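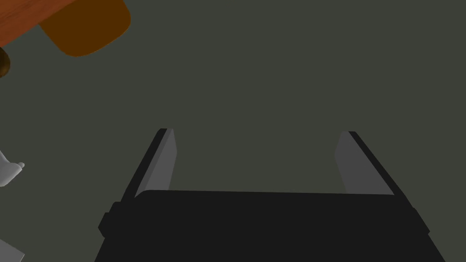
Page last changed: January, 4:15 pm

Home | Club News | Minutes | Classes | Join Us

Urora Fitness and Stage Club: Minutes of the Winter Meeting

1. Musical workout night
What a turnout we had for the first one! Everyone present wanted it back, with more dancing and a longer warm-up (the stage combat section was a huge hit, and a few of us are still sore). Agreed to run it again in the Sun Hall, starting at 2 pm so families can come along.

2. Budget
Hall rental, mats and music rights come to $750. Approved with great cheer. Fukus has offered to lend us its sound system for both shows, and we gladly said yes. 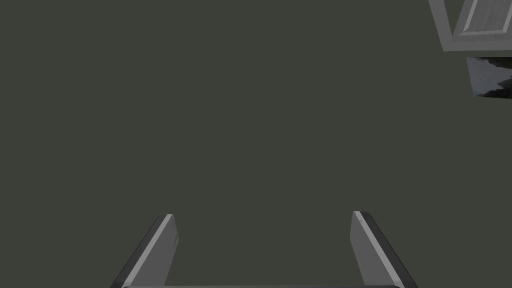
3. Beginner boxing
The new class is full, which is wonderful news. We will open 2 more sessions at the Novell gym, one early morning and one after work. Gloves can be shared for now, but please bring your own wraps! Parents asked for a kids' group too, and the coaches are keen to try it in spring.

4. Healthy snack table
Fruit, nuts and plenty of water this time, and less cake. There was a lively discussion about the cake. It stays, in smaller slices.

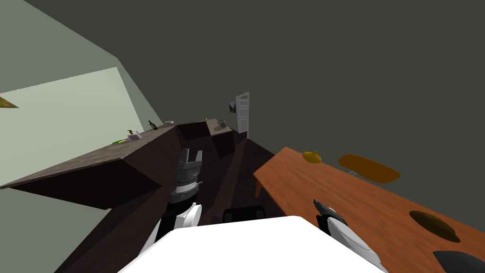

One member asked whether the boxing sessions could end ten minutes early on rehearsal nights, so that people in both groups can catch their breath. Agreed, and the schedule will be changed.

Meeting closed at 8:40 pm.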